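Unit 6 handout: Comparing two parallel grippers

You will run the same pick test on two grippers, the Siltamero and the Hastine. Both mount on the same arm and both have flat plate fingers. The Siltamero opens to 70 mm. The Hastine opens wider but closes more slowly.

Start in the simulator. Load the lab file, set the controller to 600 steps per trial and leave the seed at 911 so your results can be checked against everyone else's. Run 14 trials with each gripper. Write down the opening width, the closing time and whether the part slipped.

Before the first trial, check the wrist camera view with the gripper fully open. Both fingertips should be in view with clear space between them. If one finger is missing, the camera offset is wrong, and you need to fix it in the setup file before you go on.

Do not change the friction values between grippers. Groups did this in May and their numbers could not be compared.

For the report, one page is enough. Include your table, one plot of closing time, and a short paragraph on which gripper you would pick for thin parts. Reports are due before the Margaritis arm lab.

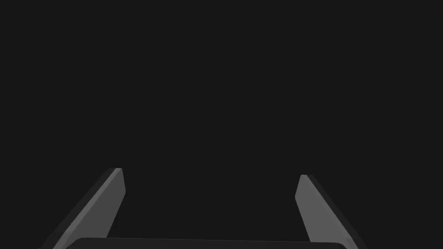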